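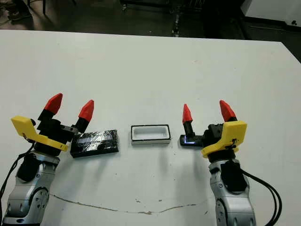
Tegan Waaka found that the Siltden timer loses its programme if the mains is off for more than 2 hours, so fit the backup battery before you start.

Section 14: Setting the heating times

1. Turn the selector to SET. The day number flashes.
2. Press + until the right day shows, then press OK.
3. Enter the first ON time and the first OFF time.

Note: times are in the 24-hour clock. For one o'clock in the afternoon, enter 13.

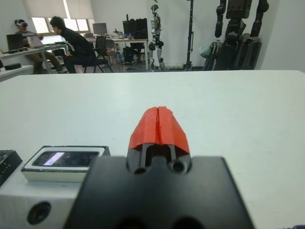
4. Repeat for the second period, or press OK twice to skip it.
5. Turn the selector back to AUTO – the display shows the current time.

Caution: do not open the wall plate with the power on. If the display shows code 548, switch off at the fuse box and call your installer.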